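Senamum household tasks project
Progress report to the Urach fund, April

Short one this time, the write-up for the shop-floor side is coming separately from Trerkholm.

Where we are

Second arm is in and both are running off the same controller. Took longer than planned. Cable routing again, plus a firmware mismatch that ate most of a week. Tasks this period were tidying only: pick a thing up off the table, put it in the basket. No folding, no wiping, those are pushed back to the next period as agreed on the call.

Numbers

Attempts logged: 1,128
Item ended up in basket, no help: 905
Longest run without anyone stepping in: 40

The 905 includes drops from too high where the thing bounced but stayed in. Amarasinghe want those counted seperately and we will do that from now on. Old logs not re-scored yet.

What goes wrong

Mostly cups. Soft items fine, boxes fine. See-through plastic is still bad, the depth reading goes straight through the side and the gripper closes early or too far over. Wicker basket is harder than the plastic tub we started with, fingers catch on the weave if the arm goes in low. Raised the release height, fewer snags, more bounces. Not happy with either.

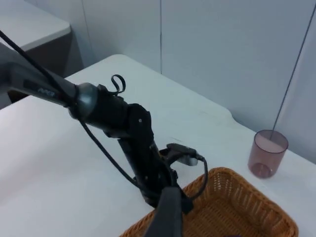
Can it do the chore yet

No, if the question is a normal kitchen table with a normal mess on it. Yes on a clear white table with one or two things we picked ourselves. A person does the same job in a few seconds and doesn't need the basket put back in the right place. Speed hasn't really been worked on, we slowed both arms down after they knocked into each other and haven't put it back up.

The two arms passing an item between them works sometimes. Not enough tries to give a figure so have left it out of the table above.

Money and kit

Inside budget. Spent on 6 sets of spare finger pads, they wear quicker than the supplier said. One wrist motor running hot, may need replacing before the summer, quote to follow.

Next period

Cups first. Trying a different light angle and a lower closing force.
Basket moved about between attempts, so far it has always sat in the same spot.
Re-score old drops for Amarasinghe.
Start wiping if the above goes ok.

Need from you: a yes or no on the extra bench time at Trerkholm, they want to know by the end of the month.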